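Tags: Grippers, Workshop visits
November | Words: Draltby staff

Ruairi Rennie has spent most of the autumn comparing two sets of jaw pads for hand-held grippers at Storura, and he says the cheaper set is winning.

"The Drutoso pads cost us 90 pounds a pair," he said. "The ribbed ones cost 16. I expected to send the ribbed ones back."

Each set has to get through 1000 picks before he writes anything down about wear. Boxes and bottles gave him little to choose between them. Straps, beads and other small personal things were harder, and he now starts with those.

"A watch is awkward because the weight isn't where you're holding it," he said. "You grip the strap and the case goes its own way. If the pad is too smooth the strap creeps."

He prefers to test by hand before anything goes on an arm. "I can feel a bad grip through the handle. On the arm I'd be reading it off a log the next morning." 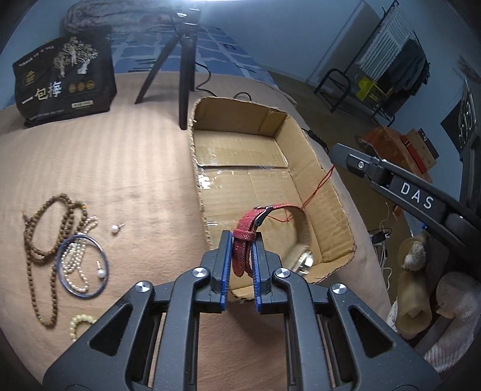 Guthrie was less sure about the ribbed pads, and said that ridges collect fluff and need cleaning far more often than a flat face. Rennie accepts that. He wipes his down at the end of each session and has ordered a softer version to try next.

"I'd still buy them again," he said. "Ask me after another 1870 picks."

Contact us | Copyright Draltby | Back to top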